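Lovitstead Set-Up Guide
Section 2: Before You Order (Planning and Budget)

Read this section before you sign anything. Most of the money wasted on a light-duty arm is wasted before the crate arrives, and the sales sheet won't help you avoid it. Ours included.

2.1 Work out what the job is

1. Write down one task, in one sentence, with the object named. "Help around the house" is a wish. "Draw the bedroom curtain at 7 a.m." can be priced.
2. Note how often the task comes up in a week and how long it takes a person. If the total is under 30 minutes, stop and think hard about whether you want to go on.
3. Ask the dealer to show the task on your material. A demo with foam blocks tells you the arm can pick up foam blocks.

Note: The Surham and Brito arms use the same finger mount. Fingers bought for one will fit the other, whatever the dealer's colour chart suggests.

2.2 Build the budget

1. Start with the arm and the gripper. Check whether the gripper is in the quoted price. It often isn't.
2. Add $900 for the stand, cabling and a proper wall bracket.
3. Add $1,000 for set-up labour if you aren't doing it yourself. Get the number of visits in writing.
4. Put aside 35 per cent of the hardware price for the first year. Finger pads, a replacement cable and at least one part you ordered in the wrong size will come out of it.
5. Leave the "smart routines" subscription off the first order. You can add it later, and you may find you don't care to.

Caution: Don't count labour savings in the first year's figures. Somebody has to stand beside the arm while it learns the room, and that somebody's time costs the same as it did before.

2.3 Check the room

1. Measure the reach from the bracket to the farthest point of the task, then measure it again with the furniture where it normally sits.
2. Look for anything the arm could scrape on the way. Keep painted trim, blinds and glass outside the travel path.
3. Confirm the outlet is on its own circuit. Don't run the arm from a power bar.

Caution: Cisberg extension brackets are rated for the arm alone. Do not add a camera and a heavy gripper and assume the rating still holds.

2.4 Soft goods: choose fingers before features

Fabric is where most budgets go wrong. Brochures quote payload, and payload means very little when the load is a fold of cloth. Ask for the narrowest finger tips on the list and try them on a spare piece of your own material, in the colour and weight you live with. A pink curtain with a velvety face, pinched at its lower fold between two dark gripper fingers and hanging right beside fern-and-rose wallpaper, is a fair thing to plan around: the tips need to close on the cloth, and the wider bodies behind them need room too, so allow clearance for the whole gripper when you measure. 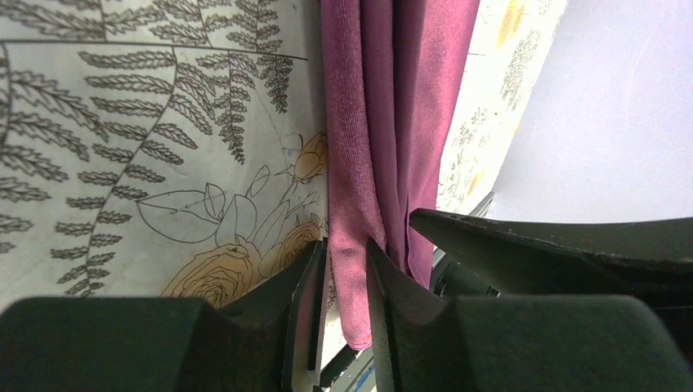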